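Search this site
Enter keyword
Go

Brulent walking bus sets off again, with 33 children and a new route

Print this story | E-mail this story

The walking bus in Brulent is back for the winter, and by ten past eight on its first morning there were already 33 children stamping their feet outside the old bakery in Borkar Lane, along with a good many parents who had only meant to wave them off and ended up going all the way to school.

The scheme, for anyone who has moved to the village lately, is a simple and rather lovely one. Two or more grown-ups walk a fixed route to the primary school, picking children up at agreed corners, and everybody arrives together. It stopped in spring when the footbridge was closed for repairs, and a fair few families went back to using the car, which made the school gate a bit of a squeeze.

"I missed it more than my daughter did, I think," said Karlijn Cuypers, who walks at the front on most mornings. "You hear all the news, you get your fresh air, and you're home again before the kettle has properly cooled down!" 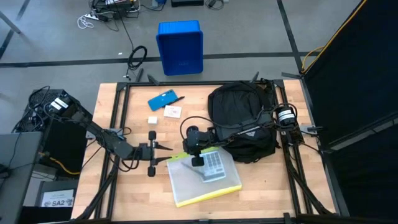

A longer way round

The new route goes along the canal path and past the allotments, adding 15 minutes for those who join at the very first stop. The parish has put 2,000 euros towards lamps on the darkest stretch, and these should be up before the end of November. Until then the walkers are carrying torches, and Teun Van den Broek, who brings up the rear, has asked drivers coming out of Brevach Street to take it gently. 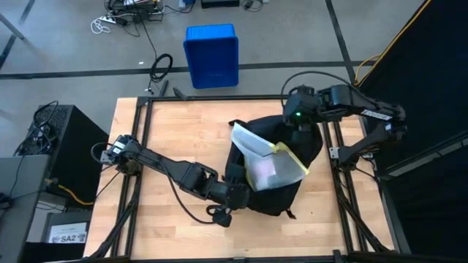 Parents have also been talking about how much the children have to carry, and the school has listened. Pupils in the lower classes may now leave their reading books in the classroom overnight, and gym shoes can stay on the pegs until the holidays. A plain black backpack like the one on the table is plenty for a lunch, a drink and a spare jumper, and the school would be very glad if names could be written inside, as bags do get muddled in the cloakroom.

Families who would like to join can speak to Liesbeth Visser at the school office any morning before nine. There is no charge, and children may come on as many or as few days as suits them.

Print this story | E-mail this story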